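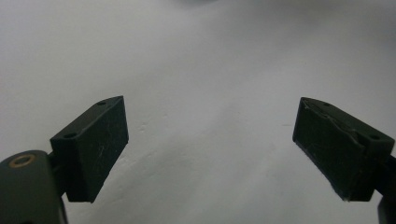 ## Unit 6: Threads, tasks and keeping the window responsive

Notes by Abrehet Araya. Revised 16 May 2024.

Read these before the lab. They assume you have finished Unit 5 and can build and run a small desktop program with one window, one button and one list.

### 6.1 Where your code runs

A desktop program starts with a single thread, usually called the UI thread. It takes messages from a queue one at a time: mouse clicks, key presses, repaint requests, timer ticks. Your click handler is called from that loop. Until the handler returns, the loop can't pick up the next message.

If the handler takes a few milliseconds, the user won't notice. If it reads a large file or waits on a server, the window stops repainting and the system may mark the program as not responding.

We will use the Trivmont order viewer from Unit 4 again. It loads 3,335 order records from a file and puts them in a list. In the first version all of the loading is done in the click handler:

```csharp
private void LoadButton_Click(object sender, EventArgs e)
{
 var orders = OrderFile.ReadAll(path);
 orderList.DataSource = orders;
}
```

Try dragging the window while it loads. Then put the file on the shared lab drive and try again.

### 6.2 Moving the work

The read has to happen on another thread. Starting a thread by hand works, but creating one for each small job is expensive and you have to manage its lifetime yourself. The thread pool keeps a set of threads ready and hands them work. `Task.Run` puts a job on the pool and gives you back an object that stands for the result.

```csharp
private async void LoadButton_Click(object sender, EventArgs e)
{
 loadButton.Enabled = false;
 try
 {
 var orders = await Task.Run(() => OrderFile.ReadAll(path));
 orderList.DataSource = orders;
 }
 finally
 {
 loadButton.Enabled = true;
 }
}
```

Some points about this version:

- The handler returns to the message loop at `await`. The rest of the method runs later, back on the UI thread.
- The button is disabled so that a second click can't start a second load.
- `finally` turns it back on even if the file is missing.
- `async void` is acceptable for event handlers. Everywhere else, return a `Task`, so the caller can wait for it and see its exceptions.

### 6.3 Touching controls

Controls belong to the thread that created them. Setting a label's text from a pool thread may throw an exception, or may seem to work and fail later. Keep all control access outside the delegate you pass to `Task.Run`.

For progress, create a `Progress<int>` on the UI thread and pass it into the work. Its callback is sent back to the thread it was created on. Don't report every record. In the lab code we report once every 255 records, and the bar still moves smoothly.

### 6.4 Cancellation

Cancellation is cooperative. You create a `CancellationTokenSource`, pass its token to the work, and the work checks the token at sensible points. Calling `Cancel()` only sets a flag. If your loop never looks at the flag, it will run to the end.

Do not try to stop a thread by force. It may be holding a lock or be halfway through writing a file.

### 6.5 Shared data

When two threads change the same variable, updates can be lost. `count++` is a read, an add and a write, and another thread can get in between them. Use `Interlocked.Increment` for a simple counter and `lock` for anything larger. Keep the code inside a lock short, and never wait for the UI thread while holding one.

### Lab work

1. Download the Grirkbridge starter project and run it unchanged.
2. Move the file read to a task, as in 6.2.
3. Add a progress bar and a Cancel button.
4. Run the counter test with 2 threads, then with 3. Write down the totals with and without the lock.

Hand in your code and a half-page note on step 4. Alaric Ambrose runs the lab section and will take questions about the starter project.

Reading for next time: the Gudeta case notes, section on deadlocks.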